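4.2 What People Do With Small Things on a Table

I came to this part of the study by accident. We had planned to look only at big clutter — coats, boxes, the chair in the bedroom that has stopped being a chair — and the desk drawer stuff was going to get one paragraph. Then I read through the first round of diaries and found that people hardly mentioned coats. They wrote about tape. They wrote about clips, bulbs, the little plastic part that came off something and might be needed again. So I went back to Desmond Lindqvist, who kept the coding sheet, and asked if we could split the "misc" column before it swallowed everything else, and he said yes (with a sigh I could hear over the phone).

The diaries ran through January, and each household wrote one entry every time a table or desk got cleared, however badly. We ended up with 400 entries we could use. Half of them, 200, were from work tables and the other half from kitchens and bedrooms, and I'll stick to the work tables in this section because the home ones behave differently and get their own discussion in 4.3.

What surprised me first was the order. I had guessed that people would start with the largest thing, and a few did, but most of our writers began with whatever already had a home. Tape goes back on the tape shelf, the stapler goes back by the printer, and that part takes a minute and feels great. After that comes the slow part. One writer from the Kadlec group put it this way: "I had five things left and I spent longer on those than on the whole rest of the table." I've done exactly this at my own desk, more than once while writing this paper!

We sorted the leftovers into 3 kinds, and I should say right away that the borders are fuzzy. There are orphans, which belong to something else that isn't around. There are spares, which are fine by themselves but have no job at the moment. And there are odd sizes, things that have a perfectly good category but don't fit in the container the category lives in. Desmond wanted a fourth kind for things people keep because they like the color, and I still think he may be right, but we couldn't code it the same way twice. Figure 6 goes with this part of the discussion. 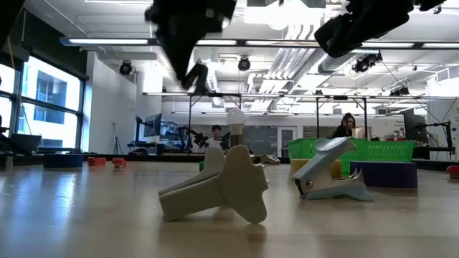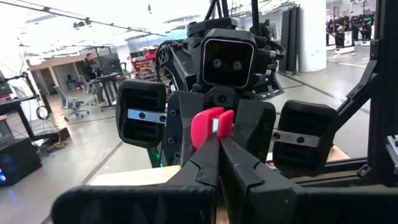
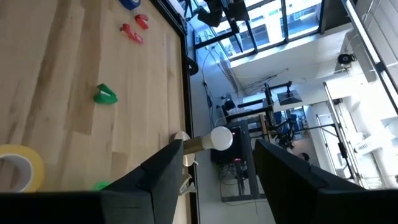
Figure 6. Small items and the work table.

Odd sizes are the kind I'd most like other people to study, and we had very little on them going in. The storage advice we read before starting (the Bruvine guide and the longer Fadau one) sorts everything by use, so a tool goes with tools and a part goes with parts, and size gets settled later if it gets settled at all. Our writers didn't work that way. They'd hold the item over the box and decide right there. Take the two staple removers near the front of the table in the first picture, the big pale gray-green one lying on its side and the standard light blue one to its right. By use they are one category, and any guide would put them together. But a tray picked out for the blue one is not going to be much help with the other, and this is just the situation in which our writers gave up on the category and started a new pile. The new pile then picked up orphans and spares, because a pile with no name will take anything — and by the next entry it was usually being called "the other stuff."

I went back to see how long these piles lasted. In the Evero group they got cleared fairly often, mainly because that group shared its tables and somebody always needed the space. With single users they just sat there. I don't want to lean on this too hard, as the groups weren't matched for table size and we didn't ask about drawers until the second week, by which point several people had already bought some.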